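6. Hanging-Tool Tasks: Brush Rack and Writing Cloth

6.1 Purpose of this section

This section covers set-up and trial runs for tasks in which the Usier two-arm bench unit takes a hanging tool from a rack, uses it on a flat sheet, and hangs it back up. The reference task is calligraphy practice with brushes. The same steps apply to kitchen utensils on a rail, paint brushes on a shop pegboard, and keys on a key board.

Buyers often ask whether the unit can do such chores without supervision. With the current software it can't. Removing a tool from a hook is within its ability for most rigid-handled tools. Returning a loop to a hook is less reliable and needs an operator at the bench. Drawing a controlled stroke with a soft tip is the least reliable part of the task. Plan your work on that basis.

6.2 Before you start

Complete Section 4 (arm mounting) and Section 5 (gripper calibration). If the calibration record is older than 12 days, repeat Section 5 before continuing.

You will need:

Usier bench unit with both arms powered and homed
Brush rack with hooks and a stable base
Brushes with hanging loops
Water-writing practice cloth with a printed grid
Dark, non-reflective table cover
Clean water in a low, wide dish

CAUTION: Do not use ink during trial runs. The gripper linkages are not sealed, and ink that dries in the joints is not covered by the Bosia service plan.

6.3 Placing the rack and cloth

1. Spread the table cover and pull it tight. Wrinkles under the rack will let it rock when a brush is lifted.

2. Stand the rack at the back of the table, facing the unit, with the crossbar parallel to the table edge.

3. Lay the practice cloth in front of the rack with the grid facing up. Smooth out folds by hand. A raised fold can catch a brush tip and stop the stroke.

4. Hang the brushes by their loops. Leave a free hook beside the largest brush if the rack allows it. The fingers need the clearance.

5. Check that every brush hangs straight and that no tip touches the table.

6. Move both arms to the READY position. The arms should come in from the sides and leave the middle of the grid clear.

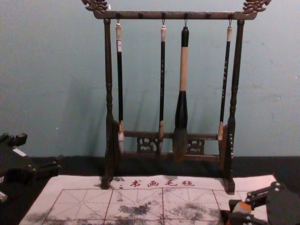 Figure 6-1. Rack, brushes, and practice cloth at the work position.

Tips that hang in front of the lower rail are acceptable. Swing is the larger problem. A brush that is still moving when the camera takes its reading will be located in the wrong place, and the fingers will close on air or push the handle into the rail. Wait for all brushes to come to rest before you start a cycle.

NOTE: Carved racks look busy to the vision system. Openwork panels behind the brush tips are sometimes read as part of the brush. If the outline on the control screen includes any of the rack, select TOOL > TRIM and draw the outline by hand.

6.4 Teaching the pick

1. On the control screen, select TASKS > HANGING TOOL > NEW.

2. Touch the brush you want on the live view. Begin with a thin brush. Thick brushes with a swollen lower section need the wide-grip setting in step 4.

3. Set the grip point on the straight part of the shaft. Do not grip the bristles.

4. Set grip force to 2 for thin shafts. For a thick brush, turn on WIDE GRIP and leave the force unchanged for the first attempt.

5. Set arm speed to 50 percent.

6. Press RUN ONCE. The arm closes on the shaft, lifts until the loop clears the hook, and backs away from the rack.

7. If the rack moves during the lift, press STOP. Increase the lift height by one step and try again.

WARNING: Keep hands, hair, and sleeves away from both arms while the status light is green. The arms do not detect light contact.

6.5 Trial strokes

Dip the brush by hand during the first session – automatic dipping is described in Section 7. Select a single horizontal stroke and assign it to one grid square. The diagonal and straight guide lines inside each square make it easy to judge where the stroke begins and ends.

Expect uneven width. The unit holds its position well but has no direct sense of how far the bristles have bent, and a soft tip behaves differently as it takes up or loses water. In our bench trials in December, the unit finished 78 percent of single strokes inside the assigned square. Complete characters were much worse, and most could not be read.

Marks left on the cloth from earlier strokes can confuse the stroke check. Let the cloth dry fully between scored trials, or turn off STROKE CHECK and inspect the work by eye.

6.6 Returning the brush

1. Press RETURN. The arm brings the brush to the hook it came from.

2. Watch the loop. If it has folded over or turned sideways, press PAUSE and straighten it.

3. Press CONTINUE. Confirm that the loop is seated before you allow the gripper to open.

CAUTION: A brush released on an unseated loop will fall. Do not leave the unit to run the return step alone.

Stiff loops give better results than thin cord. The Cattaneo loop kit fits most round handles and holds its shape after wetting. The Uren hook adapter widens the opening of small metal hooks, though it also takes up space on the crossbar and may not fit where brushes hang close together.

6.7 Common faults

Gripper closes beside the shaft: brush was swinging, or calibration is out of date. Wait and retry, then repeat Section 5.

Brush turns in the fingers: grip point is too low or the shaft is wet. Dry the shaft and move the grip point up.

Cloth drags with the brush: downward travel is set too deep. Reduce it by one step and smooth the cloth.

Message E-50 appears on return: hook not found. Check for a shadow across the hook and move the lamp.

Section revised May 2026.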